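Comparing Two Grippers in Simulation Before You Buy: The Wrist Camera Step

Welcome back, and pour yourself something warm, because this part takes a little patience! In the last part we got the Plumamley and the Hadach grippers loaded into the simulator and opening and closing on command. Now we want to know what each one lets the wrist camera see, which matters a good deal more than I used to think. I once spent an entire Tuesday training a grasp policy with a view that was mostly gripper, and Selina Hämmerli was kind enough not to laugh.

Start with the arm in its home pose and open the fingers all the way. Attach the camera to the hand link, never to the world, so that it rides along as the arm moves. Set the render size to 600 on each side for now (you can shrink it later for training) and put the vertical field of view at 46 degrees.

Next, drive the arm somewhere near the counter and stop. You don't need to be reaching for anything yet. Save a still, move the arm a little, and save another. What you're after is a few views with the fingers wide open and plain background between them, so you can judge the gap and the housing without a target object getting in the way. 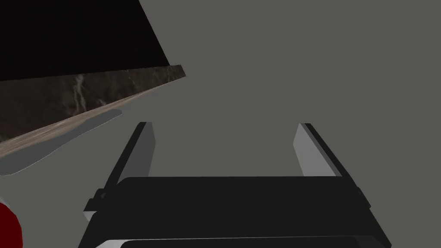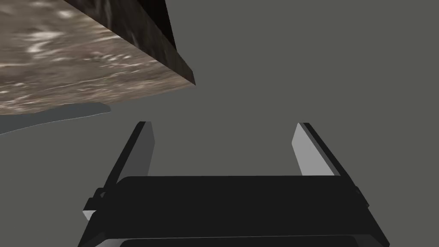 Wrist camera renders with the fingers open and nothing between them. The stone-textured slab is at upper left in both.

Look first at how much of the picture the dark housing takes up along the bottom. If it swallows more than you like, slide the camera mount back or tilt it up a few degrees, then save your stills again from the same arm poses. Do check that both fingertips stay in view while you're fiddling! It's easy to win yourself a lovely wide background and lose the very tips you care about.

Then look at the inner faces of the fingers. A pale inner face against a dark outer edge is a help, and I'd keep that coloring if your model has it. Wai-kit Yau likes to darken everything to match the hardware in his lab, and that's fine too, as long as you do it for both grippers.

Once you're happy, write the mount offset and the field of view into your config file, swap in the second gripper, and go through the same poses again. Keep the lighting as it was, please, or you'll be comparing lamps. My own full sweep came to 3,043 stills, far more than anyone needs, and a small handful per gripper will tell you most of it.

In the next part we'll close the fingers on something and start logging contact forces.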